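January 21, 2021

I watched the Britstead council meeting on my laptop last night, all of it, with a bowl of cereal for dinner, and I'm still a little mad. The subject was the reserve fund. If you missed it, the city has $16 million sitting in an account it calls the stabilization reserve, and the council spent most of the evening explaining why none of it can be touched right now.

Now look, I like a savings account. I have one! I'm the person who keeps a twenty folded behind my driver's license. But I also know what the twenty is for, and I'd like somebody at city hall to tell me what the 16 million is for, if a winter with half of Ibarra Avenue dark doesn't count.

I walked Ibarra on Sunday. The bakery is closed, the shoe repair place is closed, and the laundromat has a sign up saying it's open mornings only. The bus that used to come every 16 minutes comes every 36 now, and that's on paper. I waited longer than that, in the wind, with a bag of groceries and a carton of eggs I was very worried about.

The bus thing is what gets me. The cut saved the city $2 million, and two council members brought that up as if we should clap. But somebody pays for those extra minutes. It's the woman who cleans offices downtown and has to leave the house before her kids are up, and it's the guy who loses a shift when he misses the transfer at Varnico Square (I've been that guy, different decade, same corner). None of that shows up in the budget book, so as far as the budget book is concerned it's free.

The argument on the other side goes like this: we don't know how bad next year will be, so we hold on to the money. I understand it. I even felt myself nodding at one point. Then I remembered they said the same thing last January, before any of this, when things were fine and the Urari neighborhood wanted its library branch open on weekends. Things were too good to spend it then and now they're too bad to spend it. At some point I start to wonder what weather this umbrella is meant for.

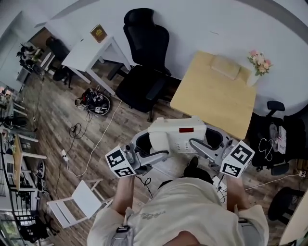

And I'm not asking them to blow the whole pile. Put the buses back to where they were. Give the small places on Ibarra a break on their license fees until summer, and maybe let the Urari branch do Saturdays while we're at it – it's one building and a couple of paychecks. You could do every bit of that and still have plenty left for the flood or the lawsuit or whatever it is the finance people lie awake over.

There were 11 of us signed up to speak, by the way, and we went on after the zoning items, very late. I got my time, I talked too fast, and my neighbor's dog barked through the middle of it. The council thanked me for my comments and moved to the next name.

They take the reserve up again at the next meeting, and the sign-up form is on the city website under "Agendas," not under "Meetings," where any normal person would look. If you ride that bus, please get on the list. I'll be on it too, talking slower this time.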